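The long afternoon of the village swap

Osville has no charity shop. The last one closed in 2000, when the lease ran out, and the nearest now is a bus ride away in a town most people visit only for the dentist. What Osville has instead is a swap day, held every June in the old weaving shed behind the church, where people bring what they no longer want and leave with what somebody else no longer wanted.

No money changes hands. There are no tickets or vouchers either, although both have been tried. You bring things, you put them down, and you may take what you like once the doors have been open for an hour. The hour was Ingeborg Pfister's idea. In the early years the dealers came first thing and had the decent china in their vans before the families had parked.

Pfister is a retired bookkeeper and has run the day for nine years. She inherited it from Burgi Fuchs, who started it with a pile of children's coats and a card in the baker's window. Fuchs still comes. She sits by the door and tells people their jumpers need washing.

"I don't mind if it's old," Fuchs told me. "I mind if it smells of dog."

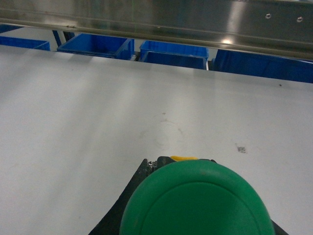
What people bring

Clothes make up most of it, and most of the clothes are for children under five. Then come books, kitchen things, curtains, jigsaws and a great many vases. Pfister refuses mattresses, car seats and anything with a plug that has been cut off. She used to refuse encyclopaedias, but a man from the next valley collects them and now she sets them aside for him.

Gion Oberholzer mends the electrical goods, or says they can't be mended. He worked for Marti, the lift firm, until his knees gave out, and he goes over every lamp and toaster before it is put with the rest. This year he turned away up to 13 of them. One was a kettle he had turned away the year before, with his own label still on the handle.

The clothes are sorted by size and the books are not sorted at all. There was a system once. Readers didn't like it, and they said so. They wanted to rummage, and a cookery book put next to a sea story was more likely to go home with someone than one standing in a row of other cookery books.
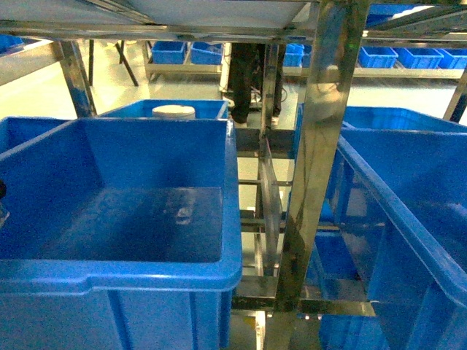

Emiliano Tlapale moved to Osville with his wife two winters ago and furnished most of a flat from a single swap day. He got a table, a set of pans, a bathroom mirror and a coat that he was wearing when we met. This time he brought back the mirror, having been given a better one, and a box of baby clothes his daughter had outgrown.

"At first I felt I should take only small things," he said. "Then a woman I had never met carried the table to my door and asked if I had chairs."

The chairs came the next day, from the same woman. They don't match, and he has never got round to replacing them.

Not everyone in the village approves. The owner of the hardware shop thinks it costs him trade in June, and he may be right. There was a bad year when a good deal of rubbish was left outside the shed overnight, and the parish had to pay to have it carted off. Since then a haulage firm called Rodura has lent a lorry for the evening, and whatever is left at closing goes on it. Wool and cotton go to be pulped for padding. Books go to a dealer who takes them by weight. The vases, Pfister says, mostly come back.

Ilídio Teixeira drives the lorry. He grew up with something similar, in a fishing town where nets and boots were passed along the quay until they fell apart, and he finds it odd that it needs a day of its own. He usually has a look round before he loads up. Last year he took a fishing rod and a waffle iron, and he has brought the waffle iron back because it sticks.

Oberholzer has it at home now. He thinks it only wants a new plate — he has written to the makers, Ivent, to ask whether they still sell one.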